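**Before we sign for a second sorting cell**

The Brekstead quote is back on the agenda for February, and I'd like us to slow down. The pitch is simple: a two-arm cell moves push buttons and other small parts between trays, and the bench staff get their afternoons back. Paavo Huttunen has done a careful job on the spreadsheet. My trouble is with what went into it.

Start with the rate. The sheet assumes 300 parts an hour. Our own log for the cell we already have shows 168, and that was a good day with someone standing by. I asked Brekstead where their number came from and was sent a brochure. Put our figure in the same sheet and payback moves from 14 months to well past two years – before anyone has paid for service. 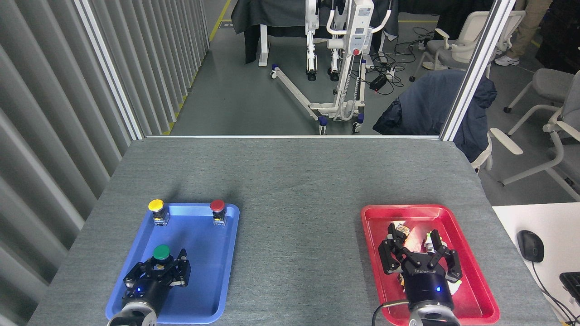
Then there are the costs that never seem to make it onto page one. Spare fingers. Cables. Trays that have to be replaced as a set. The software license from Skileo, which is free for 3 months and then very much isn't. Busisiwe Radebe went back through last year's invoices and found 67 hours of outside support that had been booked under "training." Those hours belong in the equipment budget, and they should be in the forecast for a second cell too.

I'm not against buying. Some of the work is dull, and I'd be glad to see it go. But I'd want Brekstead to run our parts, in our trays, for a full shift before we talk about a deposit. Hendricks offered a trial on those terms last year and we turned it down as too much bother. I'd call them again.

If you have numbers from your own bench, good or bad, send them to Busisiwe before the budget meeting. Handwritten is fine.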